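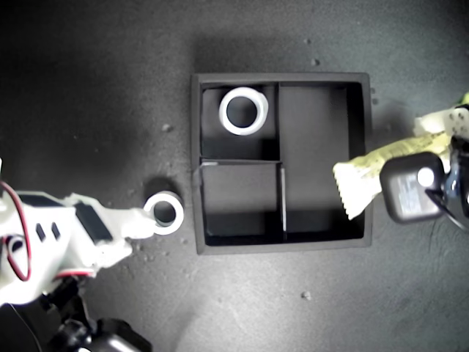 One Dasix user, commenting on the draft build notes, objected that two arms on a single bench are harder to keep calibrated than one arm with a longer reach. We accept the point for bench work in general. The sorting task, however, needs access to the tray from both sides, and the shared workshop at Pemville has no room for a longer arm.

### 4.2 Task layout

The Grolanberg build places one arm on each side of a three-compartment tray. Small rings are assigned to the left compartments and packaged items to the tall right one. Each trial is limited to 15 s per item. Joint offsets are stored after homing and reloaded before each block of 8 trials.
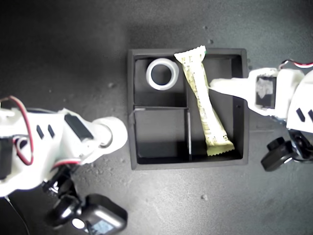 Does the controller plan both arms jointly? Each arm is planned separately, and a shared lock on the tray volume keeps the second arm waiting until the first has withdrawn.

The lock adds delay but removed the need for collision checks between the arms. The full log holds 681 trials, recorded with the Adjei scheduler at its default settings. Fingertip contact is treated separately, as hollow parts can be held with one finger inside the wall and one outside (Figure 6).
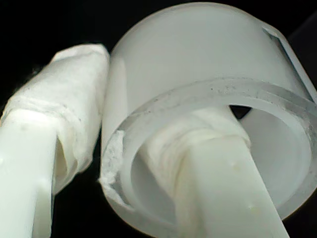
### 4.3 Fingertip wrapping

Bare printed fingers offer little friction on smooth plastic. Both tips were therefore wrapped, and the closing force was left unchanged. Wrapping thickens the tip, so the minimum opening of a hollow part must be measured again after each rewrap.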